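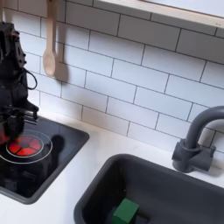 Recovering from a Dropped Block, Kitchen Station

These steps apply when the arm stops with fault 106 (grip lost) during a transfer between the sink and the stovetop. Read the whole page before touching the arm.

1. Press the stop button. Do not reach into the sink while the arm is powered.

2. Write down the fault number and the run number from the Lammers console.

3. Check the cable beside the arm for snags. A caught cable can pull the gripper off its path and must be freed before any restart.

4. Take the block out of the basin by hand. Inspect its faces and the gripper fingers for grease or wear, and wipe both with a dry cloth.

5. Restore power, select Home, and keep clear until the arm is still. If it moves toward the faucet or the wall, stop it again and call the Hasthorpe desk at extension 1702.

6. Run one transfer at low speed. The grip reading should stay above 3000 for the entire lift - a lower reading means the fingers need to be replaced.

Do not clear fault 106 more than twice in one shift. Report repeated faults to Berhanu Shiferaw on form 2077.

Page maintained by Lemlem Woldemariam. Last revised 20 February 2024.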